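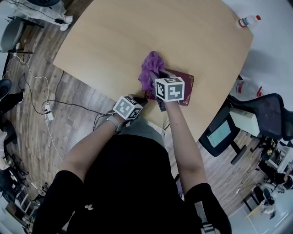
Cleris table arm, after 40 days: can it wipe things down yet?

Wiping is my least favorite chore, so when Cleris started selling its little clamp-on arm for $3,000 I caved (yes, I know what a pack of sponges costs). My test was simple. Could it clean the stuff I clean by hand, with a cloth, on an ordinary table?

Big flat surfaces first. It's lovely at these! Give it a bare tabletop and off it goes in tidy overlapping rows, and it even slows down near the rounded corners. I gave the same job to the Branent, the cheaper one my brother has, and that one skipped a strip along the edge every single time.

Then I tried small things, and oh boy. A passport-size booklet is a horrible job for a machine. You or I press a bunched-up cloth on the cover, keep the other hand close by in case it slides, and never think about it. The Cleris has one arm, so it pushed the booklet clear across the table and kept scrubbing the spot where it used to be. With a rubber mat underneath it did better, but it bent a corner of my old address book and I stopped there.

Cloths are the other headache. It wants its own pad, folded flat. Hand it a crumpled rag and it grips mostly air. The pads are $65 a pack, ouch.

Bottles and cups on the table? Move them yourself first. It steers around tall things pretty well but leaves a big dirty ring of untouched table.

Would I buy it again? For a cafe with a lot of plain tables, maybe. For my house, no, I'm waiting for a version with 2 arms. Trajkovski and Skulumen both say they have one coming, and I'll be first in line with my crumpled rag.

Updated 17th December: the new software fixed the noisy elbow, but small items still slide.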